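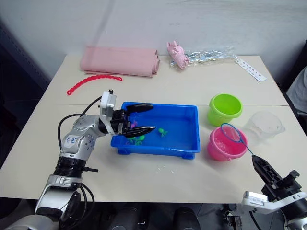
흰 탁자와 파란 트레이

Clestitz 레벨 직접 만들기 - 맵 그리기부터 디스크 이미지까지

2022년 9월 19일 월요일

지난번에 Clestitz 엔딩 봤다고 글 올렸더니 댓글로 "레벨은 어떻게 만드는 거예요?" 하는 질문이 제법 달렸어요. 그래서 이번엔 제가 첫 커스텀 레벨을 만들면서 헤맨 과정을 순서대로 정리해 볼게요. 프로그래밍 몰라도 됩니다! 저도 어셈블러는 쳐다만 봐도 졸린 사람이에요.

혹시 게임을 모르는 분들을 위해 짧게만 설명하면, Clestitz는 Ljubica Atanasov 씨가 만든 아미가용 무료 퍼즐 액션이에요. 굴 속을 돌아다니면서 열쇠를 모으고 출구로 나가면 되는데, 마디로 이어진 벌레 같은 적이 계속 길을 막아요. 기본 레벨이 78개나 들어 있어서 사실 그것만 해도 한참 놀 수 있는데(저는 뒤쪽에서 정말 많이 죽었어요), 다 깨고 나면 손이 근질근질해지거든요.

준비물

Clestitz 본체 디스크 이미지. 꼭 에디터 지원이 들어간 4번째 판으로 받으세요. 그 전 판에서는 바깥에서 만든 레벨 파일을 못 읽어요. 타이틀 화면 오른쪽 아래에 판 번호가 나오니까 먼저 확인해 두시고요.

Plerkovex. 맵 에디터예요. 윈도우랑 리눅스에서 돌아가고, 설치 없이 압축만 풀면 됩니다. 단, 폴더 경로에 한글이 들어가면 타일셋을 못 불러오더라고요. 저는 "바탕 화면" 폴더에 풀어 놓고 삼십 분을 날렸어요. 드라이브 바로 아래에 영문 폴더 하나 만들어서 거기 푸는 게 속 편해요.

Awasthi. 디스크 이미지에 파일을 넣고 빼는 작은 도구예요. 이미 손에 익은 다른 도구가 있으면 그거 쓰셔도 아무 상관 없어요.

아미가 에뮬레이터, 아니면 실기. 저는 작업할 때는 에뮬레이터로 돌리고, 마지막 확인만 아미가 500에서 했어요. 실기에서 한 번은 돌려 보시길 권해요. 이유는 뒤에 나와요.

모눈종이와 연필. 없어도 되는데 저는 있는 쪽이 훨씬 빨랐어요.

1단계. 종이에 먼저 그리기

에디터부터 켜고 싶은 마음은 잘 알아요. 저도 그랬으니까요. 근데 빈 화면 앞에 앉으면 자꾸 벽만 예쁘게 쌓게 돼요. 두 시간 동안 벽을 쌓았는데 막상 해 보니까 그냥 걸어가서 출구로 나가는 레벨이었던 적이 있습니다...

종이에는 딱 네 가지만 표시하세요. 시작 위치, 출구, 열쇠, 그리고 적이 움직이는 길. 벽은 나중에 그 길을 따라 저절로 생긴다고 생각하면 편해요. 저는 출구를 먼저 찍고 거꾸로 거슬러 올라가면서 그려요. 출구 앞에 뭐가 있어야 귀찮을까? 그걸 피하려면 어디서 와야 하지? 이런 식으로요.

그리고 첫 레벨은 한 화면짜리로 만드세요. 스크롤되는 큰 맵은 멋있지만 테스트하는 시간이 몇 배로 늘어나요. 한 화면짜리로 두세 개 만들어 보고 넘어가도 늦지 않아요.

2단계. Plerkovex에서 새 맵 만들기

프로그램을 켜고 파일 메뉴에서 새 맵을 고르면 창이 하나 떠요. 여기서 프로필을 Clestitz로 바꿔 주세요. 기본값이 "일반"으로 되어 있어서 그대로 확인을 누르면 타일 번호가 전부 어긋납니다. 나중에 게임에서 열어 보면 벽이 있어야 할 자리에 열쇠가 잔뜩 깔려 있는, 어떻게 보면 행복한 레벨이 나와요.

맵 크기는 건드리지 말고 그대로 두세요. 프로필을 고르면 한 화면 크기에 맞춰 알아서 들어가요.

그다음은 타일셋이에요. 게임 디스크 안의 tiles 폴더를 Awasthi로 꺼내서 Plerkovex 폴더 안에 통째로 넣고, 왼쪽 패널의 불러오기 버튼을 누르면 돼요. 타일이 주르륵 나오면 성공입니다. 색이 이상하게 나오면(저는 온통 초록색이었어요) 팔레트 파일을 같이 안 꺼낸 거예요. tiles 폴더 바로 옆에 확장자가 pal인 파일이 있으니 그것도 같은 자리에 넣어 주세요.

3단계. 벽이랑 바닥 깔기

바깥 테두리부터 둘러요. 테두리가 한 칸이라도 뚫려 있으면 적이 그리로 빠져나가서 화면 반대편에서 튀어나와요. 버그인지 의도인지 모르겠는데 Tokesex 게시판에서는 이걸 일부러 써먹은 레벨도 봤어요. 처음엔 그냥 막으세요.

단축키는 두 개만 외우면 돼요. F가 채우기, 그리고 스페이스를 누른 채 끌면 화면이 움직여요. 되돌리기는 컨트롤+Z인데, 채우기는 한 번에 안 되돌아가고 칸 단위로 되돌아가요. 실수로 맵 전체를 바위로 채운 다음 컨트롤+Z를 꾹 누르고 있는 제 모습을 상상해 보세요. 채우기 쓰기 전에는 저장부터!

벽 타일은 모양이 여러 가지인데 충돌 판정은 다 똑같아요. 그러니까 처음에는 제일 밋밋한 걸로 깔아 놓고, 플레이가 재미있는지 확인한 다음에 꾸미세요. 순서를 바꾸면 예쁘게 꾸민 구역이 아까워서 재미없어도 못 지워요. 제 두 번째 레벨 왼쪽 위 구석에 아무 쓸모 없는 종유석 방이 있는 게 딱 그것 때문이에요.

4단계. 열쇠와 문

열쇠는 색깔이 있고 문도 색깔이 있어요. 같은 색끼리 맞물립니다. 여기까지는 쉬운데, 에디터에서는 열쇠를 놓은 다음 오른쪽 버튼으로 눌러서 "개수에 포함"을 켜 줘야 해요. 이걸 안 켜면 열쇠를 먹어도 출구가 안 열려요. 화면에는 멀쩡히 보이고 먹는 소리까지 나니까 원인 찾기가 정말 힘들어요.

제한 시간도 여기서 정해요. 속성 창에 숫자로 넣는데 단위가 초예요. 기본값은 300이고 처음엔 그대로 두셔도 넉넉해요. 다 만든 다음에 본인이 깨는 데 걸린 시간의 두 배쯤으로 줄이면 얼추 맞더라고요. 만든 사람은 길을 다 알고 있으니까 내 기준으로 빠듯하게 잡으면 남들은 못 깨요.

5단계. 마디 벌레의 길 그리기 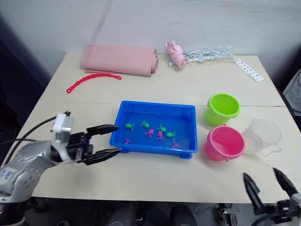 마디 벌레는 Clestitz 레벨에서 제일 손이 많이 가는 부분이에요. 속성 레이어로 바꾼 다음 경로 도구를 고르고, 벌레가 지나갈 칸을 차례대로 찍어 줘야 하거든요. 처음에는 저도 직선하고 직각으로만 찍었는데, 그러면 벌레가 무슨 지하철처럼 왔다 갔다 해서 긴장감이 없어요. 사진에 있는 빨간 플라스틱 사슬 모양을 한번 보세요. 작은 구슬 같은 마디가 이어져서 전체로는 완만한 호를 그리고, 왼쪽 끝만 앞쪽으로 말려 내려오잖아요. 경로를 딱 이런 느낌으로 찍으면 좋아요. 긴 구간은 한 칸씩 슬쩍 어긋나게 해서 느슨하게 휘게 만들고, 끝에서만 확 꺾는 거예요. 그러면 플레이어가 몸통은 잘 피해 놓고 꼬리 쪽 꺾이는 데서 걸려요, 아주 기분 좋게 당합니다.

주의할 점이 몇 가지 있어요. 경로의 첫 칸과 끝 칸이 서로 붙어 있으면 벌레가 빙글빙글 돌고, 떨어져 있으면 끝에서 되돌아와요. 되돌아올 때는 머리와 꼬리가 바뀌는 게 아니라 몸을 접듯이 겹쳐서 돌아오는데, 이 순간 끝 칸 근처가 제일 위험해요. 좁은 통로 안쪽에 끝 칸을 두면 피할 방법이 없으니 옆에 한 칸이라도 숨을 자리를 파 주세요.

마디 수는 경로 길이의 절반을 넘기지 마세요. 넘기면 에디터에서는 경고가 안 뜨는데 게임에서 머리가 자기 꼬리를 밟고 멈춰 버려요. 움직이지 않는 벌레는 그냥 못생긴 벽이에요.

속도는 일단 "보통"으로. 에뮬레이터에서 답답하다고 "빠름"으로 올렸다가 실기에서 비명을 지른 적이 있는데, 알고 보니 제가 에뮬레이터 설정을 엉뚱하게 해 놓고 있었어요. 기종 설정을 실기와 똑같이 맞춘 다음에 속도를 만지세요.

6단계. 내보내기

파일 메뉴의 내보내기를 누르고 형식을 lev로 고르세요. 파일 이름은 영문 소문자 여덟 글자 이하가 안전해요. 저는 이름에 밑줄 넣었다가 목록에 안 나와서 한참 찾았어요.

점수 항목도 이때 물어봐요. 레벨을 깼을 때 주는 보너스인데 저는 500점으로 넣어요. 높게 넣는다고 게임이 망가지지는 않지만, 커스텀 레벨도 기록판을 같이 쓰기 때문에 욕심내면 본편 기록이 다 묻혀 버립니다.

7단계. 디스크 이미지에 넣기

이제 Awasthi를 열고 게임 디스크 이미지의 복사본을 불러옵니다. 복사본이에요, 복사본! 원본은 따로 보관해 두세요.

userlev 폴더 안으로 방금 만든 lev 파일을 끌어다 놓고, 같은 폴더의 list.txt를 열어서 맨 아랫줄에 파일 이름을 적어 주세요. 확장자는 빼고요. 그리고 마지막 줄 뒤에 꼭 엔터를 한 번 쳐서 빈 줄을 남겨야 해요. 빈 줄이 없으면 마지막 레벨을 통째로 건너뛰더라고요. 줄바꿈 형식도 유닉스식으로 저장하셔야 해요. 윈도우 메모장이라면 다른 편집기를 쓰는 게 마음 편해요.

저장하고 에뮬레이터에서 부팅하면 타이틀 메뉴에 "USER" 항목이 생겨 있을 거예요. 안 보이면 list.txt부터 의심하세요.

8단계. 테스트, 또 테스트

에뮬레이터에서는 상태 저장을 쓰면 문제 구간만 반복해서 볼 수 있어요. 그래도 마지막에는 꼭 처음부터 끝까지 저장 없이 깨 보세요. 중간부터만 테스트하다 보면 열쇠를 다 먹은 상태가 당연해져서, 정작 첫 열쇠에 못 간다는 걸 놓치기 쉬워요. (네, 제 얘기예요.)

실기 테스트를 권한 이유는 조이스틱 때문이에요. 키보드로는 가뿐하던 대각선 꺾기가 오래된 조이스틱으로는 잘 안 될 때가 있어요. 한 칸짜리 틈을 연달아 두 번 꺾어 들어가야 하는 곳이 있으면 한쪽은 두 칸으로 넓혀 주세요. 체감 난이도가 확 달라져요.

그리고 화면 가장자리! 모니터에 따라 맨 바깥쪽이 살짝 잘려 보일 수 있으니까 중요한 열쇠는 테두리에 바싹 붙이지 않는 게 좋아요.

자주 막히는 곳

게임이 로딩 중에 멈춰요: lev 파일 프로필이 "일반"으로 저장된 경우가 대부분이었어요. 맵 속성에서 바꾼 다음 다시 내보내세요. 다행히 벽은 안 날아가요.

소리는 나는데 화면이 까매요: 배경 번호를 비워 두면 이래요. 속성 창에서 아무 배경이나 하나 골라 주세요.

벌레가 벽을 통과해요: 원래 그래요. 경로를 찍은 대로만 움직이고 벽은 안 봐요. 저는 이걸로 벽에서 머리가 쑥 나오는 함정을 만들었는데, 동생한테 시켜 봤더니 욕을 먹었어요.

다 만들었으면 Tokesex 게시판의 레벨 자료실에 올려 보세요. 거기 분들 진짜 빨리 깨고, 어디가 재미없는지도 꽤 솔직하게 적어 줘요. 올릴 때는 lev 파일만 올리고 디스크 이미지는 통째로 올리지 마시고요, 설명 파일에 어느 판에서 테스트했는지 한 줄 적어 주면 다들 좋아합니다.

저는 지금 스크롤되는 큰 맵을 하나 붙잡고 있는데 벌레 두 마리의 경로가 엇갈리는 데서 자꾸 막히고 있어요. 해결되면 두 마리 쓰는 법도 따로 올릴게요. 먼저 성공하신 분 있으면 댓글로 좀 알려 주세요!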